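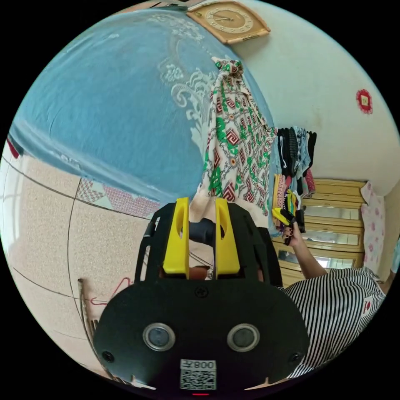 A blue sheet with a white floral pattern on a bed.

Bedding prices go up again at Skostley

May 2, 2022

Skostley has raised prices on its cotton sheets for the second time this year. A queen set that sold for $29 before the February increase now costs almost $30 for the flat sheet alone, with the fitted sheet and pillowcases sold separately. The chain put the change down to cotton and freight costs.

Shoppers who want a full set still have a few choices. Fakik has kept its sets together and is offering 10 percent off printed patterns while stock lasts. Its plain white and gray sets are not part of the offer. Olel, which sells only online, has dropped its cheapest line and now starts with percale.

Tegwen Rowlands, who buys linens for a group of small guesthouses, told us she stopped looking at thread count years ago. "I wash one set five times before I order more," she said. "If the seams hold and it still fits the mattress, I buy it." She prefers prints for family rooms, where stains show less, and keeps plain sheets for the rest.

Check the depth of your mattress before ordering. Many fitted sheets are still cut for older, thinner mattresses, and a topper adds a couple of inches. Pure cotton also shrinks a little in the first few washes. Wash new sheets on cool, skip the fabric softener, and take them out of the dryer while they are slightly damp.

Mutua Nyaga's piece on the linen mills near Bragança has been moved to the next issue. Readers who asked about flannel will find it covered there too, along with a short list of places that repair torn hems by mail.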